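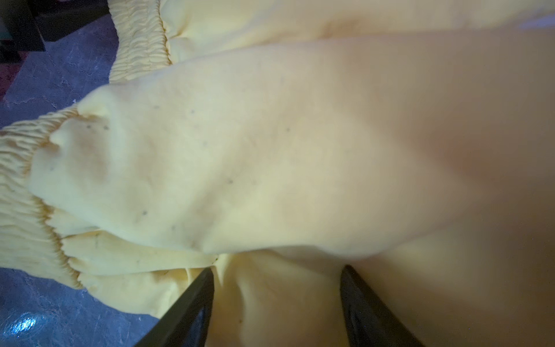 Small specks on a pale garment should be dealt with before folding, while the surface can still be laid out and checked. Dark marks on light cloth fall into three groups: loose lint, pilling, and stains. They can look the same at arm's length. On the yellow piece used for this page, the small dark specks are scattered irregularly over one puffed fold, some of them close to a gathered band. Specks in that position are easy to miss when the band curls over them, so stretch every elastic edge flat during the check.

Sorting the specks

1. Lay the garment on a clean, light-colored surface.
2. Drag a strip of low-tack tape over one small area. Lint lifts off with the tape.
3. Rub a remaining speck with a fingertip. A pill feels raised and is attached by fibers.
4. Treat anything flat that does not move as a stain. Set the garment aside for washing.

Removing lint and pills

Work in one direction, from the center of the panel toward the nearest seam. Pull the cloth snug with the free hand. A fabric shaver will cut slack cloth, so do not run it over creases or over elastic gathering. Use tape only on the gathered parts, pressing it into the ridges and peeling it slowly.

Turn the garment over and repeat. Check both sides of each thick hem. 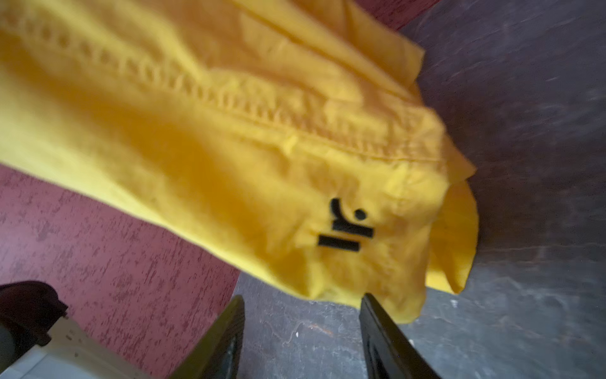 Keep the shaver at least 2 inches from stitching and from any printed or applied logo. The cutter can catch a raised stitch, and an applied mark can lift at its edge. Clear those areas with tape, using light pressure, and test a corner of the logo first.

Folding

1. Smooth the body face down and square the shoulders.
2. Fold each sleeve straight down along the side. Leave the cuffs relaxed.
3. Fold the sides in so that they meet at the center.
4. Fold the bottom edge up to the middle, then fold once more to the collar.
5. Press out trapped air with a flat palm.

For garments going into a Multidano drawer insert, the folded width should be no more than 16 inches. The Trundix insert is narrower, and heavy fleece has to be rolled to fit.

Stained pieces go back through the wash before storage. Check the care label for the water temperature and air dry until the mark is fully gone, as dryer heat can set it.

Page maintained by Ankica Begović. Drawer measurements rechecked in July.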